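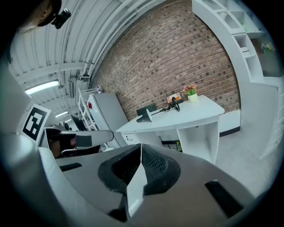
Hirose, Wed 13 April. Text and interview: Jomar Fajardo

Huguette Thibodeau was 60 when she tuned her first piano for money. Before that she worked in the office of a furniture shop, and on the weekends she took apart an old upright that her aunt had left her. "I broke two strings in the first week," she says. "I thought the whole thing would explode. It makes a terrible noise, you know, when a string goes."

We meet in the morning and she has already one piano behind her, a school instrument with chewing gum under the keys. She drinks her tea standing. I ask her how she learned the trade, because there is no school for it in our region, and she tells me about Anil Mathew, who had a workshop in Urkedska and took her with him every Thursday for two years.

"He did not explain much. He let me do one octave, and then he listened, and then he made it loose again and said, once more." She laughs. "I was angry at him in the car all the way home."

A piano has 88 keys but more than 200 strings, and most of the notes in the middle and upper part have three strings each. They must sound like one. Thibodeau begins in the middle, with a strip of felt between the strings to keep some of them silent, and goes outward from there. She has a tuning program on her telephone but uses it only for the first note. "After that I want to hear it myself. With the screen I stop listening, I only look. Other tuners are very good with the screen. I am not."

I want to know what people do wrong with their pianos. She thinks for some time. The heating, she says, and then the plants. Many people put a plant on the lid and give it water every week for ten years. In August she opened an instrument in Fokora where the water had run down into the pin block, and the pins turned in the wood "like a spoon in soup." The family had paid 2,000 for it. The repair would have cost more – she told them so, and they kept it for the children to play on anyway.

"That was a nice decision, I think. It sounds awful. The small one plays it every day."

She now does 5 pianos in a good week, less in winter when the roads to the villages are bad. Her hands are fine, but the shoulder is complaining. A younger woman, Colleen Wong, comes along since last year and does the grand pianos, where one has to lean over for a long time.

Does she let Wong do one octave and then make it loose again?

"Of course," says Thibodeau. "But I explain a little bit more than Anil."

And does she play herself? Only for checking, she says, always the same slow waltz, and she does not know the end of it. Her customers have started to ask her for it by now.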